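Iluminar una superficie clara sin deslumbrar

La iluminancia media sigue siendo el dato con el que se contrata la mayor parte de la iluminación interior, y es también el que menos explica las quejas de quienes trabajan debajo. Un plano de trabajo puede cumplir el nivel de proyecto y resultar incómodo a los pocos minutos si la luminaria se refleja en él hacia los ojos. El fenómeno se conoce como reflexión de velo y depende de tres variables: la posición de la fuente, el ángulo de visión y el acabado de la superficie.

El acabado suele decidirse tarde y por otro equipo. En la reforma de las oficinas técnicas de Corordale, el estudio Lammers recibió un proyecto de alumbrado ya cerrado, calculado para tableros de tono medio, cuando la propiedad había pedido encimeras casi blancas. El cálculo seguía siendo válido en cuanto a nivel. La distribución de luminancias, no.

Una superficie clara y mate devuelve la luz en todas direcciones y eleva la componente indirecta del local. Las sombras se suavizan y el techo gana luminancia, con lo que disminuye el contraste entre la luminaria y su fondo. La misma superficie con acabado satinado añade una componente especular que ningún coeficiente de reflexión global recoge. Dos muestras con idéntico valor de catálogo pueden comportarse de manera muy distinta bajo una línea continua.

Lammers mantuvo las luminarias y modificó su posición. Las líneas, de la serie Canda del fabricante Keneo, pasaron de estar sobre el eje de los tableros a quedar desplazadas 42 centímetros hacia el pasillo, con el haz orientado a 90 grados respecto a la dirección principal de la mirada. El cambio afectó a 125 puestos y obligó a rehacer parte del falso techo - la partida más cara de la corrección.

Los paramentos plantean un problema parecido. Una pared clara detrás del plano de trabajo reduce el salto de luminancia cuando la vista se levanta de la tarea, pero un tono demasiado próximo al del tablero borra la arista entre ambos. Los grises fríos y los lavandas muy desaturados dan buen resultado como fondo.

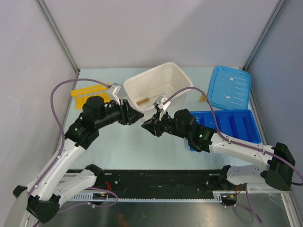 Tablero azul muy pálido y fondo gris lavanda: dos tonos claros próximos.

La verificación en obra se hizo en septiembre, con más de 13 posiciones de observador y medidas de luminancia a la altura de los ojos de una persona sentada. El luxómetro por sí solo habría dado por buena la instalación original. Para proyectos similares conviene exigir una muestra física del tablero antes de fijar la posición de las luminarias y observarla bajo la fuente definitiva, desde el puesto y a la distancia real de trabajo.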